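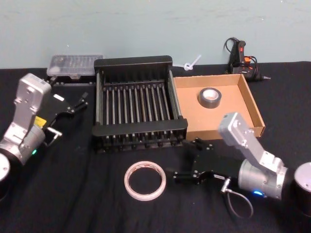 Sandrine Delorme
Redatora de casa e arrumação

Na Premaswood, o escorredor preto nunca viu um prato. "Comprei para a louça", admite Begum, que gere a oficina. "Durou duas horas." Hoje é para lá que vão as fitas, e ao lado fica o tabuleiro de cartão, de paredes baixas.
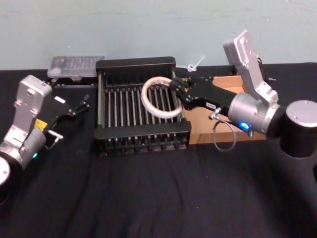 O pano preto também foi ideia dela. "Vê-se logo o que ficou esquecido. As rugas, essas, desisti de as passar a ferro." Pergunto se não seria mais simples uma gaveta. Olha-me com pena. "Tive cinco gavetas. Perdi coisas em todas."

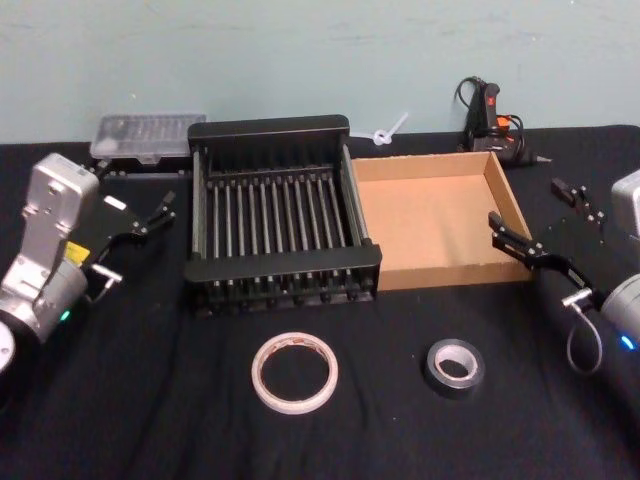 O tabuleiro de cartão

Veio de uma encomenda da Trasport e devia ter ido para o lixo em novembro. "É a melhor peça de mobiliário que tenho", garante Begum. 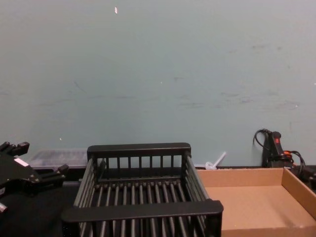 A regra é esvaziá-lo às cinco da tarde. "Às vezes cumpro", diz ela, e muda de assunto para as caixas de plástico com tampa, sobre as quais tem opiniões longas.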